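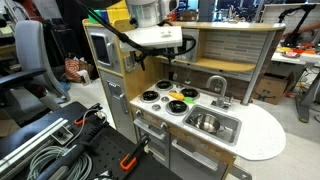
Slide 1: toy kitchen, pale wood sides, grey doors.

Morning. I'm down to talk about whether city passes are worth the money. Short answer, mostly no. Long answer takes 18 minutes.

Start with Dostham. The visitor pass gets you into 29 attractions. Read the list slowly. Four are shops. One is a viewing platform at the ferry terminal which is free to anybody who climbs the stairs. (Pause, let them groan.)

I had the pass for two days in June and managed 7 places, at a trot. I remember the cathedral tower and a sore knee.

Ask the room: who has ever got their money back on one of these? Hands up. Then ask who did the sums afterwards. 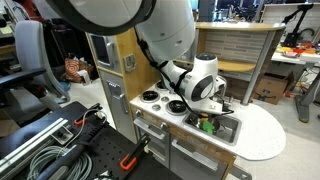 Next, the skip-the-queue claim. At Tovar castle there was a queue for pass holders and a queue for everyone else, and ours was longer. Aled Bellis timed both for me and the ordinary line won easily. The leaflet still says "walk straight in".

Ganavier is the exception — credit where due. Trams included, museum open late, no booking slots. Dorothy Wragg swears by it and she's harder to please than I am. I'd still want to see next season's price first.

Kornora: the tourist office told me 3000 people bought the pass in its first season. Fine, but how many used it twice? Salamatu Abubakar asked them by email and got a brochure back.

Finish on advice. Write down what you really want to see, add up the door prices, then look at the pass. Leave time for questions, Uriel has the microphone.

Recent talks
Are audio guides getting worse?
Braulio Zavala: Night trains on a small budget
Walking tours and the tipping problem
Packing for a wet week in Ganavier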